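The Flidcombe After-Dark Walk Pack

Dasar > Walks and Days Out > Autumn

£25.00 (postage included to anywhere in the UK)
In stock

I've wanted to make this one for years! Flidcombe is my favourite spooky day out in the whole county and hardly any of the guidebooks give it more than a line, usually about the tearoom. The tearoom's lovely. But go back at dusk, walk up past the church with a torch and a scarf on, and it's a completely different village.

So this is a self-guided walk, on paper, in a pack you can open at the kitchen table and argue over before you set off. There's no app and no booking. You pick your own night, park by the green and start when you're ready (or when the last person has finally found their gloves).

What you get

A fold-out map of the route, printed on the thick wipeable stuff
A booklet of the stories, 33 pages, in big enough type to read by torchlight
A sealed envelope to open at the old toll house and not before
One red filter for your torch
A postcard for each end of the walk, Flidcombe at one and Besstead at the other

The whole lot weighs 195 g, so it goes in a coat pocket if your pockets are decent.

The walk itself

You start on the green and go out by the mill lane, then up through the churchyard (gate on the left, lift it slightly or it sticks) and over the hill towards Besstead. I do it in two hours with stops. With small children I'd allow three and bring something hot to drink. It's lanes and good tracks for most of it, with one muddy field edge just after the toll house, and I do mean muddy, my June trip to check the signposts was bad enough and that was after a dry spell.

I won't give away the stories here, but there's a drowned bell, a coach that gets heard and never seen, and a baker's wife who I'm very fond of. They're old local tales and I've retold them in my own words. Nothing gory. A nervous eight-year-old should be fine with all of them except possibly the envelope, so have a peek first if yours is the sort who ends up in your bed at three in the morning.
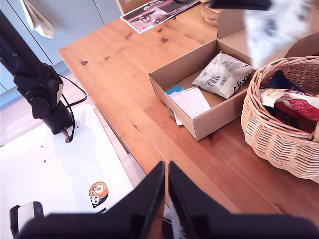 Open cardboard box on a pine table.

Which edition is this?

It's the second, and I printed 1,000. If you bought the first one, with the green cover, the route has changed in one place: the path behind Bellis Farm now goes round the top of the orchard instead of through the yard. Drop me a message with a photo of your old map and I'll post you a correction slip for nothing.

Could I do it in daylight?

Course you can! Plenty of people do, and the view from the top is wasted on the rest of us. The torch filter will be a bit pointless, that's all.

Dogs?

Yes, on leads through the churchyard and past the sheep. There are two stiles. One has a dog gate and the other needs a lift, so bear that in mind if yours is a big lump like mine.

Pushchairs?

Sorry, no. The stiles put a stop to it. My Besstead Riverside pack is flat the whole way and has a good heron in it.

Getting home again

The walk finishes in Besstead, by the bridge. You can come back the same way, or take the river path, which is shorter and duller and what I do when it's raining. Both are on the map. I've left the bus times out of the pack as they change too often, so look those up before you leave the house. The pub does food until nine in the autumn and doesn't mind boots.

Postage and returns

I post most mornings, second class, in a card envelope that fits through an ordinary letterbox. Orders for this Halloween are closed now, but the walk works any night of the winter and I like it best in a frost. If the pack turns up bent, tell me and I'll send another. If you simply change your mind, send it back with the toll house envelope still sealed and you'll get your money back.

Buying for a group? From five packs upwards I take a bit off, just ask before you order so I can set it up at my end.

Page last updated October 31, 2023

You might also like
Besstead Riverside Walk Pack
Spare torch filter, red
Dasar gift card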